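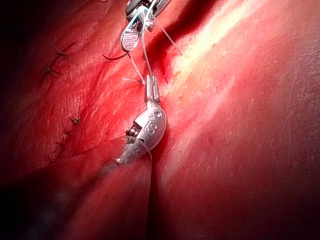
The fuel is the easy part, Genowefa Stępień told the public meeting at Sumura Hall, and it is the second and third nights in a motel that people can't pay for.

Her comment drew the longest applause of the evening. The meeting was called to discuss the travel payment for country patients who have to go to the city for an operation. The payment has not changed in 18 years.

Under the current rules, a patient living more than 100 kilometres from the hospital can claim one night's accommodation and part of the fuel. A return trip from Sumura is 386 kilometres. Patients are often asked to arrive the day before and to stay close by for 3 days afterwards.

The Horia Regional Health Service said it had received 20 written submissions and would take more until the end of March. It wants to hear from people who put off surgery over the cost of getting there, and from family members who took unpaid leave to drive them.

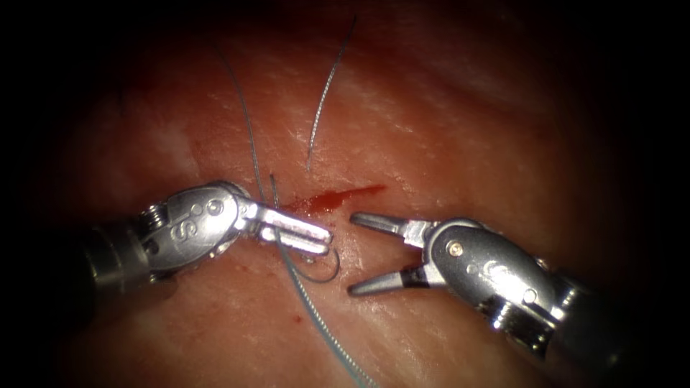
The travel payment is separate from hospital funding and won't be affected by what happens to theatre budgets. Several speakers mixed the two up. Equipment used in the operation itself comes out of the theatre budget. Meals, parking and motel bills do not, and a patient who needs a follow-up visit must lodge a new claim.

Forms are available at the Jabłońska Street library and at the Gernard clinic. Claims for trips already made can be lodged with receipts.

Published 9 Oct 2018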